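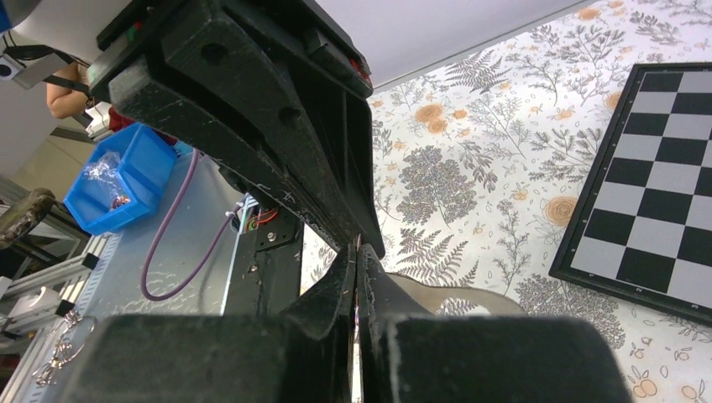
¿Cada cuánto hay que reaplicar aceite en una encimera de madera maciza?

Durante el primer año, cada 3 meses en la zona del fregadero y cada seis en el resto. A partir del segundo año basta con repasar cuando una gota de agua deje de formar perla y oscurezca la madera en menos de un minuto.

Esta guía explica el aceitado completo de una encimera de haya, roble o iroko, desde el lijado hasta el curado. El procedimiento sirve para tableros alistonados nuevos y para tableros ya aceitados que han perdido protección. No sirve para encimeras barnizadas: el barniz debe eliminarse por completo antes de empezar, y ese trabajo requiere lijadora orbital y otra secuencia de granos.

Material

Aceite endurecedor para madera en contacto con alimentos. En esta guía se usa Kavex incoloro; las indicaciones de tiempo corresponden a ese producto y deben comprobarse en el envase si se usa otro.
Lija de grano 120, 180 y 240.
Taco de lijado de corcho.
Paños de algodón sin pelusa.
Almohadilla blanca no abrasiva.
Guantes de nitrilo.
Cinta de carrocero.
Recipiente metálico con tapa y agua para los paños usados.

Preparación del tablero

Retire todo lo que haya sobre la encimera y proteja con cinta la junta con la pared, el borde del fregadero y el marco de la placa. Si la silicona del fregadero está suelta o ennegrecida, retírela ahora. La silicona nueva se aplica al final, con el aceite ya curado.

Limpie con agua tibia y unas gotas de jabón neutro. Aclare con un paño bien escurrido y deje secar toda la noche. No use lejía ni desengrasantes amoniacales: el amoniaco oscurece el roble por reacción con los taninos.

Las manchas negras junto al grifo suelen deberse al contacto del hierro con agua y taninos. Se tratan con ácido oxálico en solución, siguiendo la dosis del fabricante, con guantes y gafas. Aclare dos veces y espere otras 24 horas antes de lijar.

Lijado

Lije siempre en el sentido de la veta. Empiece con grano 120 solo si hay cortes, cercos marcados o restos de acabado antiguo; en un tablero nuevo se puede empezar con 180. Termine con 240. Un grano más fino cierra el poro y reduce la absorción, de modo que no conviene seguir.

Entre grano y grano, aspire y pase un paño ligeramente húmedo. La humedad levanta la fibra, que se corta en la pasada siguiente. En los cantos y en el hueco del fregadero, lije a mano y sin taco, con poca presión.

Las testas absorben mucho más que la cara. Líjelas hasta 240 con especial cuidado, incluidas las que quedan ocultas bajo el fregadero si se tiene acceso a ellas.

Aplicación

La temperatura ambiente debe estar entre 15 y 25 °C, sin sol directo sobre la madera. Remueva el aceite sin agitar el envase. El consumo en la primera mano es de 50 ml por metro cuadrado en roble; el haya pide algo más.

1. Extienda una capa fina con paño, a lo largo de la veta, por tramos de un metro.
2. Deje penetrar veinte minutos. Si aparecen zonas mates, añada aceite solo en ellas.
3. Retire todo el sobrante con un paño seco. La superficie no debe quedar pegajosa ni brillante.
4. Trate las testas con 2 pasadas seguidas, sin esperar entre una y otra.
5. Espere doce horas y frote suavemente con la almohadilla blanca.
6. Repita los pasos 1 a 3 hasta completar tres manos.

Si es posible, aceite también la cara inferior con al menos una mano. Un tablero tratado por un solo lado absorbe humedad de forma desigual y tiende a abarquillarse – sobre todo encima del lavavajillas.

Seguridad

Los paños impregnados de aceite secante pueden inflamarse solos al oxidarse. Sumérjalos en agua dentro del recipiente metálico nada más terminar, o extiéndalos al aire libre, en una sola capa y sobre una superficie no combustible. No los tire arrugados a la basura.

Curado

La encimera admite un uso ligero a las 24 horas de la última mano. El curado completo tarda 2 semanas. Durante ese plazo evite el agua estancada, los recipientes calientes y los paños mojados.

Defectos frecuentes

Superficie pegajosa: exceso de aceite sin retirar. Aplique un poco de aceite fresco con la almohadilla, espere cinco minutos y seque a fondo.
Tacto áspero: fibra levantada. Pase lija de 240 muy gastada y dé una mano fina.
Cercos claros: agua retenida. Deje secar dos días antes de valorar un lijado local.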